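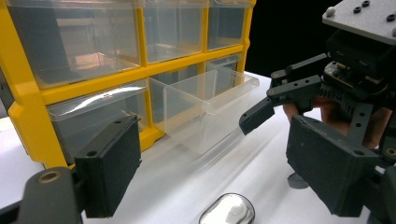 ## Small parts storage: the new labeling rules

The parts room at Prirbridge moved to a single labeling scheme on 19th April. The old scheme had grown up bench by bench, and the same M3 washer could be filed under three different names depending on who had ordered it. The new one applies to every drawer, bin and bag that holds fasteners, connectors, passives, springs or seals. It doesn't apply to raw stock, chemicals or anything kept in the locked cabinet.

The catalog now holds 1,544 line items. Before the merge it was longer, but much of the difference was duplicates. Revathi Menon did the matching by hand over the winter, starting in January with the metric screws and finishing with the O-rings, and any question about where an old part number went should go to her first.

### How a label is built

Each label has two lines. The upper line is the part code, and the lower line is a plain description in a fixed order: type, size, length, material, finish. A typical lower line reads:

`SCREW, PAN HEAD, M3, 12 MM, STEEL, ZINC`

The order matters more than it looks. Drawers are sorted by the lower line, so a label that starts with the material ends up in the wrong row, and the next person orders another bag. Abbreviations are limited to units. Write "stainless" in full. "SS" was used on one bench for stainless steel and on another for set screws, and both sets of labels were correct by local custom.

The part code has a family letter, a four-digit number and a check character. The check character is there to catch swapped digits when someone reads the code over the phone or types it into the request form. You don't need to work it out. The form rejects a code that fails and tells you which family it thinks you meant.

Imperial parts carry the letter U after the size. They're kept on the east wall and shouldn't be moved next to their nearest metric match, however convenient that seems. A 4-40 screw will start in an M3 thread and then ruin it.

### One drawer, one part

A drawer holds one part number. If you have a handful of something left over from a job and no drawer for it, bag it, label the bag and put it in the returns tray. Don't put it in the closest drawer.

Dividers are allowed only for left-hand and right-hand versions of the same item. Both labels then go on the front, left on the left.

Fill drawers to two thirds of their depth at most. Overfilled drawers shed parts behind the row, and those parts work their way down to the bottom of the cabinet and jam the lowest runners. Kumaresan Achari cleared the north cabinet last month and has asked that nothing heavier than M6 hardware go above shoulder height.

### Reorder points

Every drawer has a minimum quantity, set from last year's use and the supplier's lead time. The default for common fasteners is 300 pieces. Connectors are set lower because they cost more and most come within a week. Seals have no default; each one was set separately, and a few are kept at zero and ordered per job due to shelf life.

When a drawer reaches its minimum, pull the red card from the back and drop it in the slot by the door. Cards are collected every morning. A card left on the bench does nothing, and neither does a note taped to the drawer.

We've been asked whether drawers could be counted by weight. They can, for parts above a certain mass, and Aravind Mathew has written up the method. The short version:

1. Weigh a sample of at least 42 pieces from the same bag.
2. Divide to get the unit weight and write it on the card.
3. Weigh the full drawer, subtract the drawer's own weight and divide by the unit weight.
4. Round down.

For M2 and smaller the error is too large with the scale we have. Small springs are also excluded – they tangle, and a sample is hard to count in the first place. Drawer weights vary between cabinet makes, so use the figure written under the drawer itself.

### Suppliers

Fasteners stay with Teltis. Their bags now arrive with our part code printed on them, which removes one relabeling step. Connectors move to Vidal at the end of the current contract. Vidal counts differently: a mated pair is sold as two items, and the quantity on the request form has to reflect that. Thenmozhi Palaniappan caught this on the first trial order, and the form now shows a warning when the family letter is C.

Stovis remains the source for seals and gaskets. Batch and cure dates are on the outer bag only. If you split a bag, copy both onto the new one before you close it. Seals with no cure date are scrapped at the quarterly check, and we scrapped more than we'd have liked last time.

### Static-sensitive parts

Clear plastic drawers aren't suitable for bare semiconductors. Those go in the black conductive bins next to the repair bench, inside their original bags. A part in a sealed shielding bag can be stored anywhere dry, but we've kept all of them together so that there's one place to look. Pink bags are antistatic only. They don't shield, and a part that arrived in a silver bag must go back into one.

### What still needs doing

Old labels are still in place on 6 cabinets along the corridor. Until these are done, search by the old code in the catalog and it will return the new one along with the location. The cross-reference will stay up after the corridor is finished.

The label printer takes only the 12 mm tape. Wider tape fits in the slot but feeds at an angle and has to be cut out. Spare cassettes are in the second drawer of the desk.

Vasanthi Sundaram is keeping the list of corrections. Send her the part code, the cabinet and row, and what the label should say. Photos of the label help if the code itself is wrong. Corrections are printed on Fridays and left in the tray for whoever reported them to stick on.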